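The Case Against the Wipe-Clean Cover

5 Jan 2019

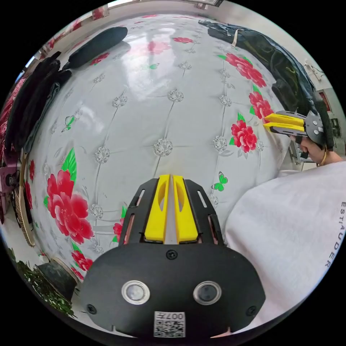
Does a table need a cover at all? Most of the time it doesn't, and the people who sell covers would rather we never asked.

I have been asking since December, when my sister-in-law gave us one for Christmas and I spent the better part of a fortnight living with it. Ours was a Kestura, white with red flowers, bought at the Pandey homeware shop by the station, where they keep them on rolls at the back and cut you a length while you wait. It cost 25 pounds. I mention the price only because you can get a perfectly good second-hand table for 20, and I know this as ours is one.

The argument for a cover goes like this. Tables get spilled on. Spills leave marks. A cover takes the mark and the table stays as it was. I accept every step of that and still don't see why I should care. A table that stays as it was is a table I never get to look at. We bought it because we liked the top, and then we hid the top under flowers so that it would go on being nice for somebody, at some later date, possibly the people who clear the house.

Kusum Bisht, who taught me to cook and has opinions about everything that happens in a kitchen, thinks I am being silly. Her table has been covered for as long as I have known her, and when she changed the cover last spring I saw the wood for the first time and it was lovely. "There you are," she said, as though that settled it. It was under the new one in 2 minutes.

I will grant her that wiping is quick. Flour comes off, and so does dal if you catch it. But I am sceptical of the word "wipe-clean" when it is printed on a packet, as it seems to mean clean in the middle. Nobody's cloth goes down the overhang. Crumbs slide off the edge and sit in the fold at the corner, and if the surface has any sort of quilted look to it then your eye can't tell a crumb from the pattern anyway. I begin to suspect that this is what the pattern is for. A busy print full of petals and leaves will hide a great deal of toast.

Then there is heat. Ours came with a slip of paper saying that hot pans should not be placed directly on the surface. So you buy mats. Now the table is protected by a cover and the cover is protected by mats, and Ghassan next door has gone one further and laid a clear sheet over the whole lot -- flowers, mats and all -- so that his family eats their supper three layers up from the thing they paid for. He is very happy with it. I asked what he would do when the clear sheet got scratched and he said he would get another clear sheet.

I don't want to be unfair about the flowers. People like them, and a room in January can do with some red in it. My neighbour's mother had a cover with butterflies on it that she kept for best, and I remember it fondly, mainly for the butterflies. If somebody tells me they want a cover because it cheers them up at breakfast, I have no quarrel with them whatever. That is a decent reason. What I can't stand is the other one, the dutiful one, where the cover goes on as a sort of insurance and everybody pretends it was a matter of taste.

Latrice Okafor wrote to me after my last piece (the one on drawer liners) to say that I had never lived with small children. Fair enough, I haven't. She has three, and she says that glue, felt pens and beetroot have all been at her cover this winter, and that she'd sooner throw it out every couple of years than sand a table. I believe her. I would only ask how much sanding the table would really need. The marks on ours are a ring from a mug, a burn the size of a thumbnail that came with it, and some scratches near the end where the bread gets cut. I have looked at these marks for years and not one has ever stopped me eating.

There is also the question of where they go. Our council won't take them with the recycling, and the Kestura packet had nothing to say on the subject. A cotton cloth ends its life as dusters. I have yet to see anybody make dusters out of the other sort.

Ours came off on New Year's Day. I rolled it up and put it on top of the wardrobe, where my sister-in-law won't see it, and where I can get it down again before she next comes to lunch. The table underneath was sticky in one corner, I don't know with what, and it took me longer to shift than anything I've ever spilled on it.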